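Sunday, workshop, started just after lunch

Right, back on the gripper arm after far too long away from it. Drurnlow (yes, the arm has kept its name, I tried calling it something more sensible and it didn't stick) has been on the bench since July with its wrist off, and I've decided to do as much as I can in the simulator before I put any of it back together. Last time I went straight to the real thing I bent a finger on the first go and sulked for a week!

First job was getting the new wrist offset into the model. The old file still had the short bracket in it, so everything was landing 7 mm shy and I'd been blaming the camera mount. Measured the bracket twice with the good calipers from the Rosenthal drawer, put the number in, reloaded, and the fingertip position now agrees with what I get from the drawing. Please put the calipers back in the same drawer, by the way, they were in with the taps again.

Then on to the textures. I'd had everything in flat grey, and the corner finder was having a lovely easy time of it, so I swapped both the block and the surface round it to marble. Veins all over the place. If it can pick out a real edge among that lot it should cope with the scratched worktop in here.

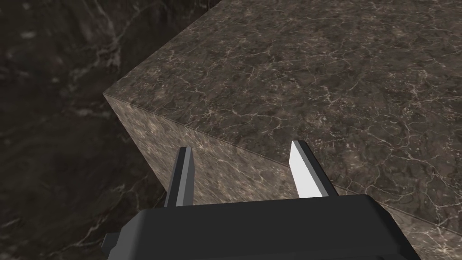
Settings for the approach run, so I don't have to work them out again: fingers fully open, 80 mm between the tips, wrist level, speed turned right down. I'm keeping the close command out of the script for now. All I want from it is to come up to the side face near the corner and stop short, then tell me where it thinks the edge is.

The log for the long run came to 2,771 lines and I've only read the top of it (and the bottom, obviously, to see if it had fallen over). There's a warning about the joint limits that repeats and repeats. I think it's the elbow limit left over from the Kurnby build, which had the shorter forearm, but I haven't checked. Somebody who remembers that build better than me might know straight away?

Things still bothering me:

The lighting is very soft and even, much kinder than our strip lights. Want to try one hard lamp from the left and see what the edge finder makes of a proper shadow.

The block is far too big to grip, so it's no use for anything past the approach. Need to model the Fetley offcut, and that means measuring it, and that means finding it.

Only 2 spare finger pads left in the tin. Order more before the wrist goes back on.

Stopped for tea. Model is saved in the shared folder with the new bracket in, please don't open the old one and save over it.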